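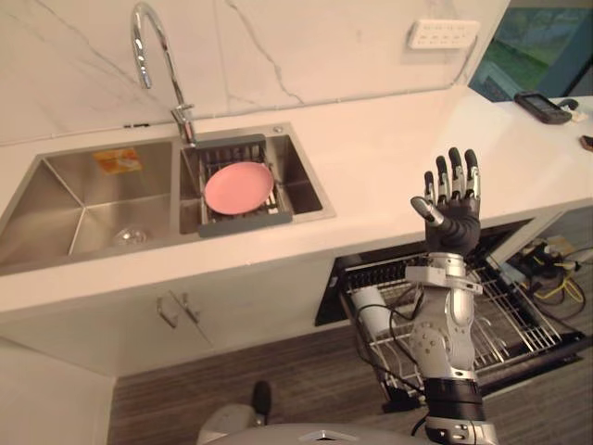 Five-fingered hand, right arm, at the sink and dishwasher station.

Budgeting for a dexterous arm in a test kitchen
Last updated 2023-03-30

The steps below set out how we planned the equipment spend for the kitchen station at Cerkonville. They assume that the robot body is already chosen and that the open questions are which hand to buy, what the room needs, and how much to hold back for repairs. Prices are left out, as quotes vary too much with region and order size. The order of the steps matters more than the sums.

1. Write the task list before asking for quotes

List each job the arm will do and the objects it will handle. Our list has loading plates into a rack, moving cups, opening and closing the dishwasher, and working the tap lever. For each job, note the heaviest object, the thinnest object and the furthest reach from where the base will stand.

Mark any job that a two-jaw gripper could do. If every job is marked, price the gripper and stop there. In our case plates and cups were marked. The tap lever and the dishwasher door were not, and those two justified the hand.

2. Ask for quotes on the same terms

We asked Zendetti and Kalinowski for quotes using one sheet. It asked for:

Hand, left and right priced separately
Wrist adapter for the existing arm
Control cable, with spare
Software licence, with yearly renewal shown on its own line
Delivery, import charges and insurance
Cost of a replacement finger, fitted by us
Cost of the same repair, fitted by them
Time from order to delivery

Return any quote that gives a single figure for the lot. The Kalinowski quote was lower on the hand and higher on the adapter, and this only showed once the lines were split.

3. Set a service allowance

Fingers and cables wear first. Ask each supplier how many grasp cycles they advise between inspections and convert that to working days. We inspect every 1,000 cycles. With 117 cycles planned per day, an inspection falls in the ninth working day. Each one takes a technician away from other work, so enter the time as a cost.

Stock the following from the start:

2 spare fingers
One spare thumb
One spare control cable
Fasteners for the wrist joint

Add 20 per cent of the hand price to the first year for parts that are not on this list. Review the figure after the first year using your own repair log.

4. Cost the room

The room is often left off the request and then paid for out of the parts budget. Check each of these:

Power. Count the sockets in reach and list what will be plugged into them. Keep the robot supply apart from kitchen appliances where the wiring allows. An electrician's visit should be a line in the budget even if you expect no changes.

Cables. Loops on the outside of the forearm can catch on rack tines and door handles. Allow for sleeving and clips. Cables at floor level need a cover or a fixed route along the base of the units.

Floor. Check the load rating and whether the base will mark the surface. Matting is cheap and should be ordered with the base.

Water. Confirm the protection rating of the hand in writing. If it is not rated for splashes, either budget for gloves or run sink tasks with the supply turned off at the valve.

Clearance. Measure the dishwasher with the door down and the rack pulled out. That is the position that takes up the most floor, and the arm has to work across it. Measure again with the base in place.

5. Plan the order dates

Place the orders in this order: electrical work, wrist adapter, hand, spares, consumables. The adapter comes ahead of the hand because it can be fitted and checked alone. Our hand was quoted for delivery in August, so the room work was booked to finish before then.

Hold back the final payment until the hand has passed an acceptance test on your own task list. Agree the test in writing before you order. Ours is on the Dasham form, with one line per task and a pass mark for each.

6. Submit the request

Put purchase, room, service and licence costs under separate headings. Show the second-year cost beside the first. Attach both quotes, the task list and the acceptance form.

Related pages: Wrist adapter fitting; Repair log template; Dasham acceptance form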